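Questionários aos encarregados de educação: o que fiz com as respostas

Em maio fechei o questionário sobre as reuniões de ciclo do agrupamento de Notmont. Foram enviados 1313 convites por correio eletrónico, com um lembrete a meio do prazo. O formulário tinha 16 perguntas, duas delas de resposta aberta, e foi montado no Giltance, que é a ferramenta que a escola já pagava.

A primeira coisa que mudaria é a ordem. Pus as perguntas sobre horários no fim e muita gente desistiu antes de lá chegar. Quem desistiu deixou preenchida a parte sobre a utilidade das reuniões, de modo que tenho mais opiniões do que informação prática, e era a informação prática que fazia falta para marcar o próximo ano.

Nas respostas completas, 50 por cento dos encarregados preferem reuniões depois das 18h. Os restantes dividem-se entre a hora de almoço e a possibilidade de assistir à distância. A escola de Nirkberg, que fica mais longe do centro e depende do autocarro, tem um padrão diferente: ali quase toda a gente pediu a hora de almoço. Se tivesse olhado só para o total, não dava por isso.
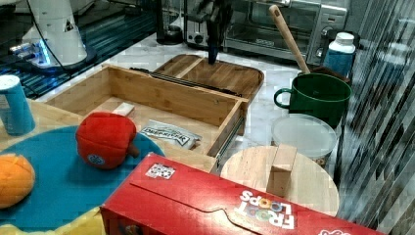 Gaveta com calha metálica, junto à tábua de cortar.

As respostas abertas deram mais trabalho. Li tudo duas vezes e fui agrupando por tema numa folha de cálculo. O tema mais frequente foi a falta de resumo escrito depois da reunião. Vários pais escreveram que vão, ouvem, e uma semana depois já não sabem o que ficou decidido. Também houve queixas sobre a linguagem das convocatórias, que repetem artigos do regulamento e não dizem a que horas acaba.

Experimentei o Kouris para fazer a classificação automática dos comentários. Separou bem os elogios das críticas, mas juntou transportes e refeições na mesma categoria e tive de corrigir à mão. Para este volume não compensou.

O relatório ficou com quatro páginas e um anexo com os quadros por escola. Propus que no próximo ano o questionário tenha metade das perguntas e que os horários venham logo no início. Propus também uma versão em papel para Nirkberg, entregue com as avaliações do período. A direção ficou de responder quanto ao papel. O resto está aceite e começo a rever o formulário em setembro.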